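The pouch desk learns a new rhythm

At Takstead, the paper comes in every morning in gray crates, and for years it was people who put it in order. The company stores and moves documents for small clinics and law offices. Each set of papers travels in a clear zipper pouch, so that the staff can see what is inside without opening it. Up to 1000 pouches pass through the sorting room on a busy day.

The work looks easy until you do it for a full shift. You take a pouch, lay it straight, check that the zipper is closed, and send it to the right shelf. Then you take the next one. The women and men who did this work told me about their wrists before they told me about anything else.

Since June of last year, a robot arm from Otano has taken over a part of it. The arm picks up the pouches and brings them to the scanner, and the people check what it could not read. There are now 3 workers at the pouch desk on each shift, the same number as before, but their hands do different things.
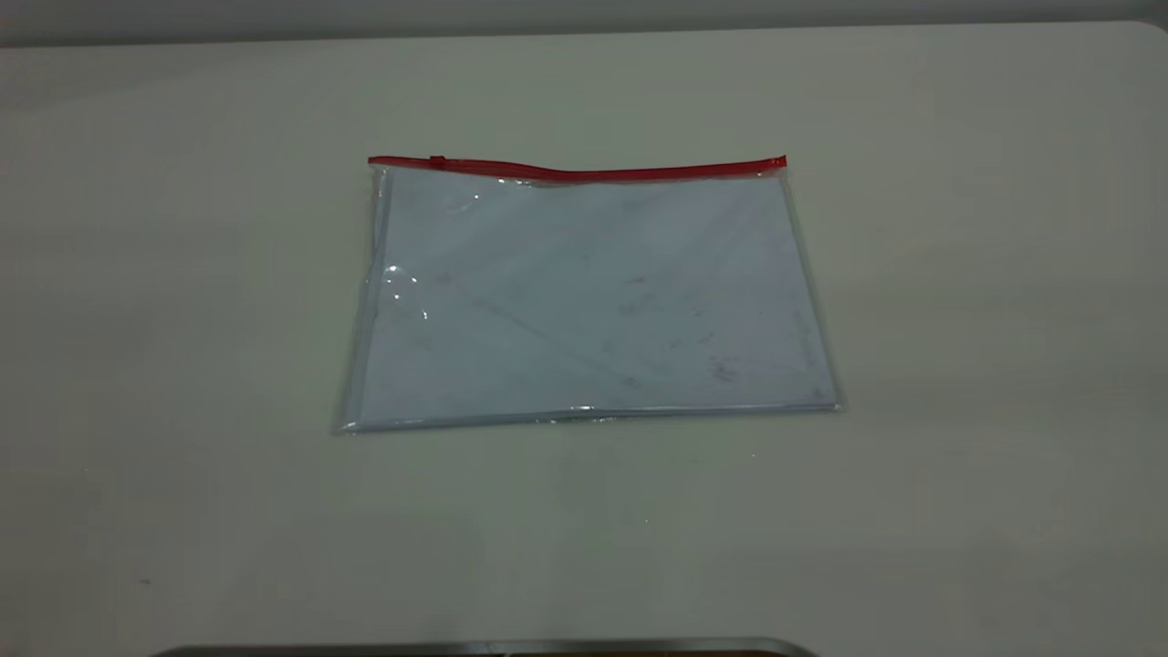
Bednarek was against the arm in the beginning and is still not fully for it. The old work was boring, Bednarek told me, but you could think about your own life while doing it, and now you have to think about the machine. Others in the room said almost the opposite. One of them goes home with less pain and has started to knit again.

Clear plastic is a difficult material for a machine. It shines under the lamps, it folds, and it changes its form each time somebody touches it. Broteo, the small firm that installed the system, first wanted to ask the clients to change to stiff folders. The clients refused. So the engineers sat for 2 weeks beside the sorters and watched how they hold a pouch. Most of them, it was noticed, go for the zipper side, where the plastic has more body.
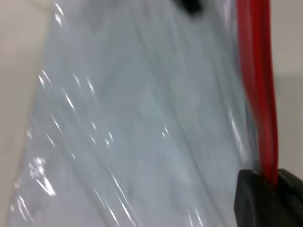 The gripper holds a pouch by the end of its red zipper strip.

The sorters were not paid extra for this teaching, and this still makes some of them angry. The management answers that it was done in normal working hours. I think both sides have a point - but knowledge of this kind is rarely written in any job description, and so it is easily taken for free.

What has changed most is the talking. Before, the desks stood close together and the room was loud with stories. Now there is a safety line on the floor, and the workers stand farther from each other. They have asked for one desk to be moved back, near the window. The answer should come after the next shift plan is made.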